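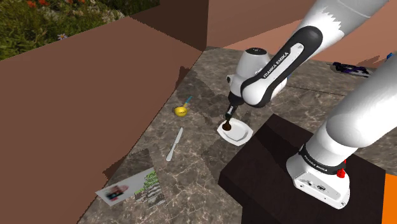

The simulated arm over the plate, with something dark held in the gripper.

Dropped and Crushed Items: Your Questions
Parari kitchen simulation -- fault page
Last updated 2022-07-09

What is the fault?
On some runs the gripper carries on moving down after it should have stopped. The fingers then press into the counter, or whatever they are holding gets pushed through the plate. We call it the overrun fault. It turned up in June while Padmavathi Marar was going through a batch of 1000 runs, and 3 of them ended with the held item halfway into the worktop. (It looks very odd when you replay it!)

Has it happened on a real arm?
No. All the runs affected are in simulation. Please don't load a Parari motion file on to a real robot until you have the fix, though. A real counter pushes back.

What causes it?
The stop height is read once, at the start of the run. If the arm changes its grip on the way, the item may hang lower than the program thinks, and the stop comes too late. Jhair Huanca found this by slowing the replay right down, and it was a lovely bit of detective work.

Are some items worse than others?
Yes, and this is the part we find really interesting. Long items held at one end are the worst. Flat cutlery brings a different problem: the fingers have to go very low to pick it up, so even a tiny overrun puts the tips into the marble.

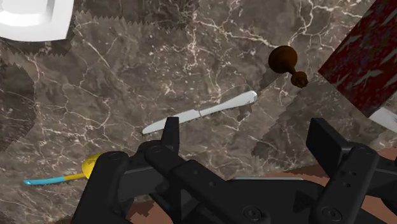

Gripper view of the counter, with the table knife just past the left fingertip.

The marble has jagged seams in it. Is that the same fault?
No, those are only in the way the surface is drawn. The arm takes no notice of them.

How do I know if my runs are affected?
Open the run log and search for "late stop". Logs from before build 400 don't have that line, so you will need to watch the replay and look at the last part of the descent.

Is there a fix?
Yes -- build 775 checks the stop height again after every change of grip. Old motion files work with it and don't need changing.

Does the stop button in the simulator help?
It halts the run, but you would have to be very quick. Use the height limit in the settings instead.

I've found a new one. Who wants it?
We do! Send the log and the replay to Padmavathi, with the build number in the subject line.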